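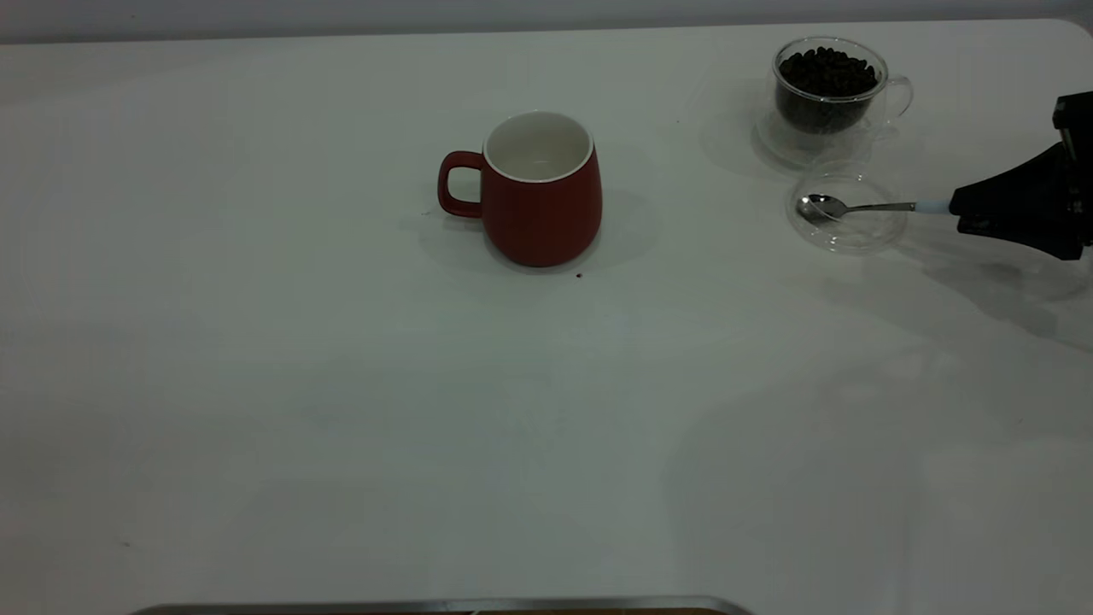

Wer einen Roboterarm für die Küche oder das kleine Café anbietet, verkauft zuerst eine Vorführung und erst danach ein Gerät. Der Bausatz von Dandberg, den Flondermont seit März vertreibt, kostet in der Grundausstattung 1.588 Euro, mit erweiterter Software 2.000 Euro. Geworben wird mit Alltagsaufgaben wie dem Umfüllen von Kaffeebohnen. Ich halte die Aufgabe für gut gewählt. Eine rote Tasse, ein Glas voll Bohnen, ein kleiner Löffel, den der Greifer waagerecht am hellblauen Griff hält: Das versteht jeder Kunde sofort, und jeder kann beurteilen, ob es gelingt.

Zu kritisieren ist der Preisaufbau. Die Grundausstattung enthält sieben fertige Abläufe. Wer eigene anlegen will, braucht die teurere Fassung, und darauf weist das Angebot erst auf der letzten Seite hin. Für eine Werkstatt oder eine Schule ist gerade das Anlegen eigener Abläufe der Grund für den Kauf.

Dazu kommt die Frage der Umgebung. Durchsichtige Gefäße auf weißer Fläche sind für Kameras schwierig, das ist bekannt. Ein Anbieter, der Glas vorführt, sollte auch angeben, bei welchem Licht und mit welchen Gefäßen er getestet hat. Im Handbuch steht dazu ein einziger Absatz. Bei Maluleke, dem Konkurrenzprodukt, gibt es immerhin eine Liste mit 13 geprüften Behältern.

Der Aufbau selbst dauerte bei mir etwa zwei Stunden, die Anleitung ist verständlich und die Schrauben sind beschriftet. Am Kundendienst gibt es nichts auszusetzen.

Trotzdem würde ich die Grundausstattung derzeit nicht empfehlen. Flondermont sollte die Programmierung eigener Abläufe in den Grundpreis aufnehmen und die Testbedingungen offenlegen. Bis dahin lohnt sich nur die Fassung für 2.000 Euro, und auch die nur für Käufer, die regelmäßig damit arbeiten.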